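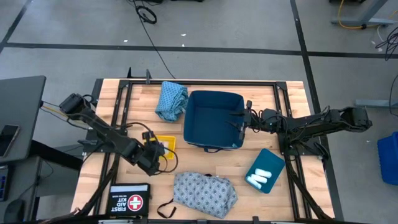

Dradley Folding Drying Rack, 16-Rod Version
Reviewed Dec 17, 2022

The Dradley is a freestanding indoor clothes rack with a steel frame, two hinged wings and a center section that stands on its own. Open, it measures 56 inches from wing tip to wing tip. It competes with the Saxena tower rack, which uses less floor and more height, and with the wall-mounted Culton, which uses no floor but needs studs. I have used the Dradley since September in a second-floor apartment with electric baseboard heat and one operable window in the laundry area.

Assembly

The rack ships in a flat carton with the wings already attached. The only parts to fit are the feet and two wire struts that hold the wings level. The struts hook into slots on the legs and can go in upside down, in which case the wings droop toward the outer end. The instruction sheet shows the correct orientation in a drawing too small to be useful: the short bend goes down.

The feet are rubber caps pushed over the leg ends. One of mine was loose and came off whenever the rack was dragged. A wrap of electrical tape around the leg fixed it.

Frame and rods

The legs are powder-coated tube. The rods are thinner tube, also coated, and are pressed into the side rails without visible welds. They don't rotate. This matters with knits, because a sleeve pulled over a fixed rod drags, and a heavy sweater has to be lifted off. The Saxena rods turn freely and are easier to load, but they also let slippery fabrics creep to one side.

Rod spacing is the main weakness. On the center section it's wide enough for jeans folded at the knee. On the wings the rods are closer together, and two adjacent bath towels touch along their full length. I skip every other wing rod for anything thicker than a T-shirt, which cuts the usable capacity well below what the carton claims.

The coating has held up. There is no rust at the rod ends, where my previous rack failed first. There is a scratch on one leg from a door frame, and the bare steel there has darkened a little. 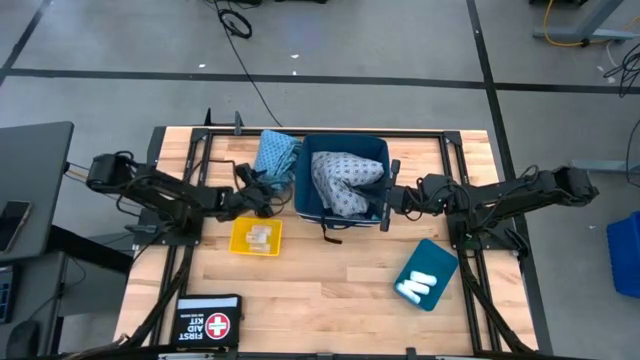 Can the rack hold a full set of queen sheets?
It can, if the fitted sheet goes over both wings and the flat sheet is folded in half lengthwise over the center. The pillowcases then hang on the lower rods, and there is no room left for anything else.

Stability

With an even load the rack is steady. With one wing full and the other empty it tips, and wet denim is enough to do it. Load the center first, then alternate sides. Unloading should follow the same pattern in reverse. The wing struts flex under towels but haven't bent.

There is no lock on the center legs. They're held open by a plastic spreader that clicks past a detent, and the click has become softer with use. It hasn't collapsed on me. I would still prefer a metal latch, as on the older Drernden rack this one replaced.

Drying time

Drying time depends on the room far more than on the rack. With the window closed and no fan, cotton shirts hung in the evening were dry the next morning and waistbands were not. With a box fan aimed along the rods, the waistbands were dry too. Pointing the fan across the rods was less effective, as the first row of clothes blocked the rest. Thick towels needed a second spin in the washer before hanging, whatever the fan was doing.

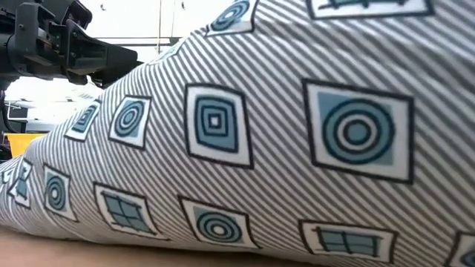 I-hsuan Chung

Storage

Folded, the rack is flat enough to slide between a washer and a wall. The wings have to be unhooked from the struts first, and the struts then swing free and rattle. A Velcro strap around the whole assembly stops this. None is supplied. The rack will stand upright when folded only if it leans on something.

Care

Wipe the rods before the first use. Mine left a faint gray mark on a white undershirt, which washed out. The manual warns against bleach on the coating and says nothing about fabric softener, which leaves a film that makes the rods tacky after six or so loads. Warm water and dish soap remove it.

Verdict

The Dradley suits a household of one or two that line-dries shirts, underwear and the occasional sheet. Buyers who dry mainly towels should get the Saxena, provided the ceiling allows it. Replacement feet are sold separately; replacement spreaders are not listed.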